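Two grippers for shelf work: the Trollia Soft Three and the Hikent P2

I've been meaning to write this one up since January, and I kept putting it off in the hope that I would come down firmly on one side. I haven't quite, but I've used both of these grippers long enough now to be useful to anyone who is choosing between them, and a couple of you have written to ask, so make yourselves a cup of tea and we'll get going.

A little background first. We do shelf picking and restocking, mostly boxed groceries, with one arm and a controller from Urel that I have grown very fond of over the years (it is slow to start in the morning, and so am I). For a long time we ran a plain suction cup on it and were perfectly happy. Then the range of packets grew, the cartons got smaller, some of them came with perforated windows that leaked air, and we started losing more picks than I liked. So I borrowed a Trollia and bought a Hikent, and ran them turn and turn about on the same shelves.

The Trollia Soft Three is the gentler of the two. It has three moulded fingers with a ribbed inner face, and they close with a sort of sigh. It weighs 494 grams on our kitchen scales with its mounting plate, and it comes in a proper box with foam cut to shape, a spare set of fingers and a hex key that fits, which I mention only because the Hikent's did not. Fitting it took me one pot of coffee. The cable comes out at the side, and you do want to think about that before you tighten everything up, as I ended up turning the whole thing through a quarter turn and starting again.

The Hikent P2 is a parallel gripper with two flat jaws and rubber pads. It's lighter at 460 grams and a good deal slimmer, and it feels like something made by people who have had to reach behind things. The manual is dreadful. I mean it kindly, the drawings are lovely, but the page on setting the closing force refers you to a page that isn't there, and I found the setting in the end by going through every menu on the Urel.

Now, reach. I had assumed this would hardly matter and it has turned into most of the review. Cracker boxes are easy company: they stand up straight, they have nice broad faces, and either gripper will take one from the front of a row if you leave a finger's width beside it. The small cartons are where you earn your supper. When they are packed close there is very little for a finger to get round, and the arm itself has to come down near the uprights of the shelving, so every bit of width on the end of it counts against you.
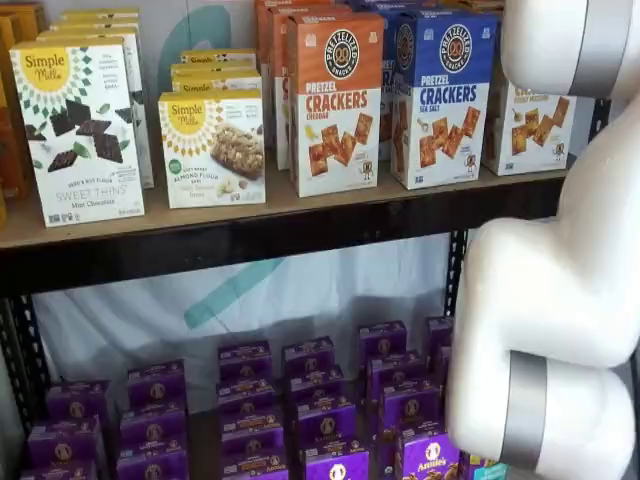 Hajar El Ouafi thinks I am being unfair to the soft fingers on this point. She says the width only hurts if you insist on gripping small cartons by their sides, and that she has had far better results coming at them from the top corner with two fingers leading and the third trailing behind. Her other complaint is that I test everything at the speed I used for suction, and that soft fingers want a slower last inch.

She's right about the speed, and I went back and changed it. With the approach slowed down the Trollia stopped nudging the neighbouring boxes, or very nearly stopped, and I was rather ashamed of some of the things I'd written in my notebook. The corner trick I found harder to get along with. It works beautifully on the front carton of a column, but further back there's the shelf above to think about, and I would rather not have the wrist folded up under a metal rail with the controller asking me whether I'm sure.

The Hikent simply slides in. The jaws are thin enough to go between two cartons that are barely apart, and once they're closed the box comes out square. Where it lets itself down is on anything with a bit of give. Light cardboard bows under the pads, and if you drop the force enough to spare the box, it can slip as the arm swings away. There's a sweet spot and you can find it, but it's a different sweet spot for each kind of packet, so you'll be keeping a table. The Trollia asks for far less of that. I have one setting for nearly everything we stock and I haven't touched it in weeks.

A word about cameras, as both makers sell one to go with the gripper. I tried the Amrani wrist camera with each of them. It's a tidy little thing and the picture is crisp, but on the Trollia the fingers fill up a good part of the view just when you would like to see what you're doing. On the Hikent it has a clear line between the jaws. Shiny packaging gave it some bother under our ceiling lights, and I got much further by turning the lights down than by fiddling with the exposure. If you already have a fixed camera looking at the shelf I'd stay with that for finding the boxes, and treat the wrist one as a help for the last bit.

Wear and tear: the Hikent's pads have gone smooth at the tips and I've replaced them once, 5 minutes with a small screwdriver. The Trollia's fingers pick up dust from the cardboard and lose some of their grip until you wipe them down with a damp cloth. I do it first thing, while the Urel is waking up. No tears or splits so far.

Price I'll leave to you, as both seem to change with the wind, but the Trollia was the dearer when I looked and the spare fingers aren't cheap either.

As for which one is on the arm this afternoon, it's the Hikent, as we're doing small cartons all week. I expect the Trollia will go back on after that for the mixed shelves, and I've asked whether I can keep it a while longer. If anyone has made a quick-change plate that fits both bolt patterns, please do write in, as I'm getting tired of the hex keys.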